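Toy microwave beeps every time a truck goes by – battery corrosion or just haunted?
Posted in Toys & Small Electronics, 24 February 2023

Bulitik

I bought a bag of secondhand battery toys at the church sale for 7 dollars, which felt like a bargain until I opened the first battery compartment. White crust on everything. One of the springs came off in my hand like a piece of stale pretzel.

I have cleaned up a couple of them with a cotton swab and some rubbing alcohol, and they looked nicer but stayed dead. Another one works when you squeeze it, and only then. The one my kid cares about most makes its noise whenever something heavy drives down our street, and otherwise sits there in silence. New batteries, the good kind, 2 sets of them, no difference.

So what am I supposed to clean this stuff with? I've read vinegar, baking soda, lemon juice, a pencil eraser and toothpaste. At this point I could make a salad. And is there a stage where you give up and tell the child it's a quiet toy now?

Sobczak

Vinegar or lemon juice, not baking soda. Alkaline batteries leak a base, so you want a mild acid. The baking soda advice comes from car batteries, where the leak is acid, and people have been copying it onto toy pages ever since. Alcohol is fine for the last wipe but it won't touch the crust.

What I do:

Batteries out. Gloves on, and some kind of glasses.
Knock the loose crust out with an old dry toothbrush, over newspaper, compartment facing down.
Damp swab of white vinegar on the contacts. It'll fizz a little. Keep changing swabs until it quits.
Wipe with a swab of plain water, then alcohol.
Leave it open for 12 hours. Overnight, in other words, but I know how people are about "overnight."
Fine sandpaper or a nail file on the metal until it's shiny.

Don't pour anything in. There's a speaker in there somewhere and it's made of paper and optimism.

These are the sort of thing I mean, pretend kitchen stuff with a door and a panel of buttons: 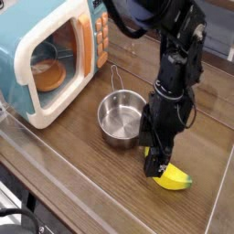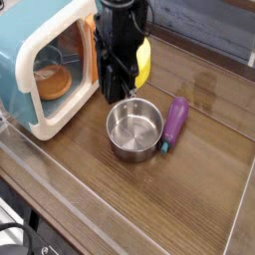

Toy microwave with an orange bowl inside (first picture) and with a clear cup on the turntable (second picture).

As for your truck problem, that's a loose connection. Either the spring has lost its push or a wire has let go of the tab behind it. Bend the spring out gently with tweezers and try again. If it's too far gone, a little ball of folded aluminum foil between the spring and the battery will tell you whether that's the trouble. Take the foil out afterward. It's a test, and I have met far too many people who think it's a repair.

Replacement springs and tabs come in mixed bags. Mine are from Skostach, and I'll be leaving them to my heirs.

Flallus

just throw it out, they're like ten bucks new

Bulitik

It was 7 dollars for the whole bag, Flallus, so I'm already ahead. Thank you for your service.

Sobczak, the vinegar fizzed, which was the most fun anyone has had with this toy since May. The squeezing one works without squeezing. The truck one had a red wire just resting against its tab, not attached to anything. I don't own a soldering iron. Does tape count?

Sobczak

Tape counts until the first time it gets dropped, so with a kid, call it 6 minutes. Somebody near you has a soldering iron and is dying to be asked. Scrape the tab clean first or the solder will roll right off it. And take the batteries out when it goes back in the toy box for the winter – that crust didn't come from hard use, it came from a closet.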